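Budgeting for suction cups and spares on a bin picking cell
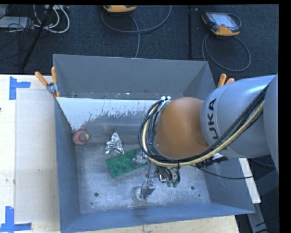
Posted by Likico in Equipment and Purchasing

We run one picking cell with a KUKA arm over a metal bin, mixed items, suction cups on the tool. I have to submit a consumables and spares figure for next year by the end of June and have very little to base it on. The arm and controller are covered under a separate line. What I need is a number for everything past the flange: cups, fittings, tubing, hose, cables, vacuum generator.

The items vary a lot. Some are smooth and rounded, some are studded like large toy bricks, and some are crumpled foil, where the cup has trouble sealing. Purchasing has a quote for a tool spares kit from Vullow at $1,992, and I don't know if that is reasonable or if I should buy the parts separately. The cell runs 6 hours a day. We have no maintenance history.

Marijke Visser

Split the budget into wear parts and failure parts. They behave differently and should not be one number.

Wear parts are cups, filters and any tubing that flexes with the wrist. We stock 14 cups per tool per year on a similar duty and usually finish with a few left over. Bare metal bins are hard on cups. If the pick depth is set too low and the cup drags on the floor, the lip goes long before the rated life. Check that before you order a larger quantity.

Failure parts are the vacuum generator, the pressure sensor and the cable set. Buy one of each and keep them on the shelf. Look up the lead time for every item first. Our cable set took 9 weeks, and the cell would have been down for all of it if we had not had a spare.

On the kit: ask for the line items. A kit with one generator, one sensor and a full cable set could be fair at that price. If it is mostly fittings and tubing, buy those from a general pneumatics supplier by the meter and by the bag.

For foil and studded parts, put a separate amount in for trial cups. A softer bellows cup will help on uneven surfaces, but it wears faster. On studs, a cup smaller than the gap between them may hold better than a large one. Order two or three sizes and log the results by item before you commit to a stock quantity.

De Bruijn

just get the kit, cheaper than downtime

Koker

Agree with Marijke on splitting it. Two things to add.

Include the cable dress. The hose and cable bundle at the wrist takes a bend on every move, and the ties and clamps loosen. It is a small cost but it gets left out.

Also check compressed air. If the generator is an ejector type, it uses air whenever vacuum is on, and at our plant that is charged back to the department. An air-saving function paid for itself on our cell in less than a year. Ask if the quoted spare has it, and if the part number matches the unit you have now.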